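# The Lever

By February we had stopped calling it the computer and started calling it the Soriano, after the surplus dealer in Dradberg who had sold it to us along with a van full of others. 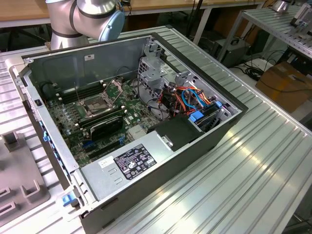 It was the one Fergus Galbraith liked best, and he had his reasons, though it took me most of a winter to get them out of him. The other machines had been opened and closed so many times that their parts had gone soft and agreeable. The Soriano still put up a fight. You pressed down on the little lever beside the processor socket, you eased it sideways out from under its hook, and only then would it let you lift it, and if you got those three things even slightly out of order it simply sat there and let you push.

"My mother had a kitchen drawer like that," Fergus said. "You had to know it."

I should explain that the whole project at Gruswood was about taking computers apart, which sounds like a thing any bored twelve-year-old can do, and that was more or less the opening line of our grant application. People throw away an awful lot of computers. A person with a screwdriver can get the good pieces out, but it's dull work and hard on the hands, and the hope was that an arm could learn it from being shown. We'd show it a few dozen times, it would practice, and we would write down how it went. The plan called for 2000 practice tries on the lever alone. I remember thinking that was a ridiculous number, and then I remember being the person who had to sit there for them.

The first method was the one everybody was using then, or everybody whose papers I was reading on the bus. The arm looked at the lever, worked out where the lever was, and went there. That was the entire idea. We ran a test of 50 and it managed 29, and I was so pleased that I called my sister from the hallway. She asked whether that was a good grade, and I had to stand there next to the drinking fountain and think it over.

Fergus didn't say it was a bad grade. He pulled a stool over to the bench and watched the failures on my laptop, all of them, eating an egg sandwich with great care so as not to get any on the keys. Then he asked me to open the lever myself.

So I did. I'd done it so many times by then that I was halfway through a sentence about lunch when it came up.

"Now shut your eyes," he said.

I shut my eyes, feeling foolish, and put my hand into the case. I found a cable, and then something with fins, and then the edge of the socket, and I slid my fingertip along that until it bumped against the wire. I pressed. I felt the tiny give at the bottom, and I moved over, and up it came.

"How did you know where it was?"

"I bumped into it."

"On purpose?"

I opened my eyes. He was folding the sandwich paper into a square.

"Well, yes," I said. "I suppose on purpose."

We had spent three months, you see, teaching the arm never to bump into anything. It had been a point of pride. There was a whole page of settings whose only job was to make it pull back at the first hint of a touch, because the arm had cost more than my car and my sister's car put together, and the woman from Trandness who had installed it had made me promise, in a very kind voice, to be careful. I had been so careful that the poor thing was trying to do the job the way you'd try to pet a strange dog.

It took me eleven days to undo all that politeness. The new method was to let the arm aim a little short, deliberately, and come down on the flat metal beside the socket, and then slide along until it met the lever. It was to press until it felt the give, and if it felt no give, it was to shift over by a hair and press again. The camera got it to the neighborhood and the touching got it to the door. I wrote that sentence in the draft of the paper and Fergus took it out, and I put it back, and he took it out.

The practice tries started over from one. I brought a cushion for the stool. Some evenings I did my laundry list or my taxes, and some evenings I just watched, and I got to know that arm's habits in a way I've never quite known how to tell people about at parties. It would come down, and slide, and stop. It would stop for such a long time, working it out, that I used to lean forward. Then it would lean on the lever, and I'd find that I was holding my own breath and pressing my thumb into the edge of the bench.

Try number 1556 is the one I have written on a card over my desk, and I'll tell you why, even though it didn't go in the paper, where it was one row in a very long table. The arm came down in the wrong place. I had bumped the case with my hip while reaching for my tea, and hadn't noticed. Under the old method it would have pinched at thin air and called itself finished. It slid along to where the lever ought to have been, and there was no lever, and it stopped. Then it went back the way it had come, slower, and past its own starting point, and kept on going, farther than I'd ever seen it go, feeling its way along the metal until it met the wire.

It pressed. It shifted over. It pressed again, and up came the lever, and I said "Oh, well done," out loud, to a room with nobody else in it at nine at night.

I had not programmed it to turn around. I went through the code twice to be sure, and then I went through the practice logs, and there it was, in pieces: a small backtrack in the early hundreds, a longer one some while later, every one of them rewarded by accident with a lever at the end. It had picked the thing up by itself out of its own mistakes. Fergus read the logs over the phone with me, page by page, while his wife's radio played in the background, and when we got to the end he was quiet for a bit.

"Did you move the case?" he said.

"With my hip."

"Could you do it again tomorrow? With a ruler this time."

So that became the second half of the paper, the half people write to me about. I moved the Soriano a little to the left, and a little to the right, and a little crooked, and wrote down each shift in millimeters, and the arm went looking every time. It didn't always find the lever. When it had gone too far it would run up against the memory slots and stay there, pressing gently, until I said good night to it and reached for the stop button.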